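Sesar Allotments - how the year went

The grant from Bokance has nearly all gone on the water butts, and I'm really pleased with them!

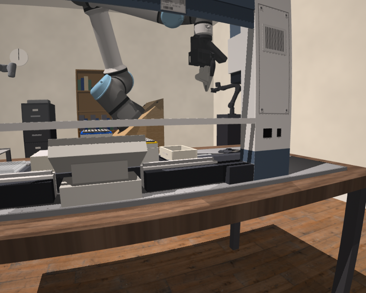
Alexiou wondered whether the bottom plots would still run short in July.

They did, a bit - so we've added five more. 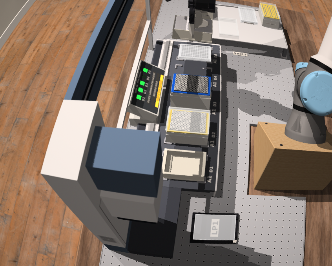
The seed swap brought in more than 200 people, and the leeks are looking lovely.
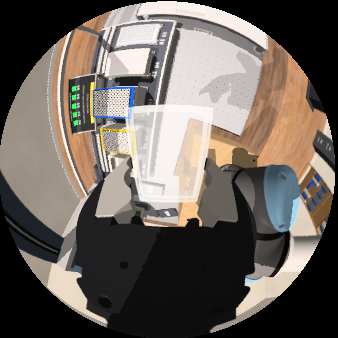
Black gripper holding a translucent container

We have £800 left for paths. 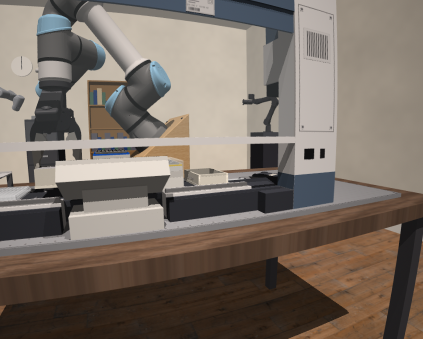

Panagiotis Moschos
Project Lead, Sesar Allotments

I'll send the receipts after Christmas.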